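4.2 Bread bagging task

The second task was chosen to put both arms to work on the same set of objects while giving each of them a different role. A paper shopping bag stands on the table next to a plastic cutting board, and pieces of bread have to be moved from the board into the bag. The two arms are bolted to the front rail of the enclosure and share the space above the board, so the order in which they enter it matters as much as the grasp itself. In the Brirnik baseline this order was fixed by hand. In our method it is left to the policy, which sees the joint positions of both arms and the current images and outputs a chunk of joint targets for both.

Demonstrations were recorded by teleoperation with the Hordiienko interface. We collected 514 episodes, of which 336 were kept for training after removing those with dropped images, tool slips outside the board or a bag that fell over before the first transfer. A further 22 start layouts were set aside for testing and were never shown during collection. In each layout the bag, the board and the bread pieces were moved by hand within a marked region, and the bag was turned so that its printed panel did not always face the same way.

Observations come from fixed views of the workspace and from cameras at the grippers. All images are resized and passed through a shared encoder, with a learned embedding that tells the network which view a feature came from. The fixed views are useful mainly for the approach and for placing the bag opening; the gripper views carry most of the information once the fingers are close to an object. Figure 6 gives views of both types.

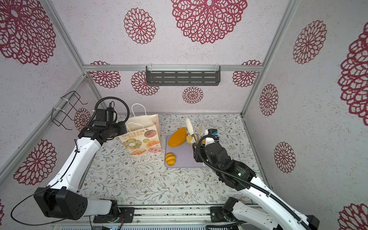
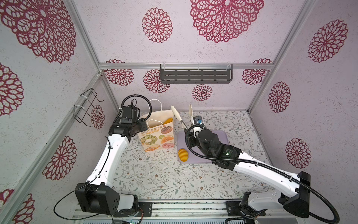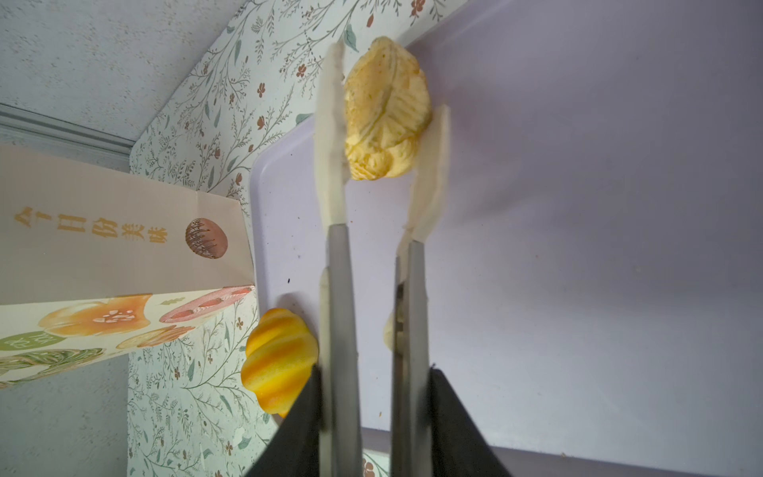

Figure 6. Bread bagging workspace. Top: fixed view, right arm holding a knife above the board. Middle: fixed view, right arm holding kitchen tongs. Bottom: gripper view with a yellow piece held between the two finger pads.

Tool use was the main source of variation between operators. The knife and the tongs are both held in the right gripper, but they place the working point at different distances from the wrist, and a policy that has learned one offset will tend to apply it to the other tool. We tested two ways of dealing with this. In the first, a one-hot tool label is added to the joint vector. In the second, no label is given and the network must read the tool from the images. The label helped early in training. After 1,000 epochs the gap between the two had almost closed on the test layouts, and we use the second variant in the rest of the paper because it does not need an operator to enter the label.

Failures were sorted into three groups from the recorded images. The largest group was made up of missed grasps on small pieces, where the fingers closed beside the object and the arm carried on as if it were held. The next was contact with the rim of the bag during release, which in some trials pushed the bag over. The last was mutual blocking, with both arms stopping short of the board and holding position until the time limit. Blocking was seen with the Tiltinico planner as well as with our policy, though in the planner it followed from the collision margin and could be reduced by making that margin smaller. For the policy, no single setting had the same effect.

Removing the gripper views made missed grasps more common and left rim contacts largely unchanged. Removing the fixed views had the opposite effect, and also led to long searches at the start of a trial when the bag lay outside the gripper views. Both results agree with what was found for the stacking task in Section 4.1. We did not test other camera positions, and the wall fittings inside the enclosure limit where further cameras could be mounted.

The same network size and learning rate were used for both tasks. Training was run on the Soltico cluster with the settings given in Appendix B. The only change made for the bagging task was a longer action chunk, as short chunks gave visible hesitation between lifting a piece and moving it towards the bag.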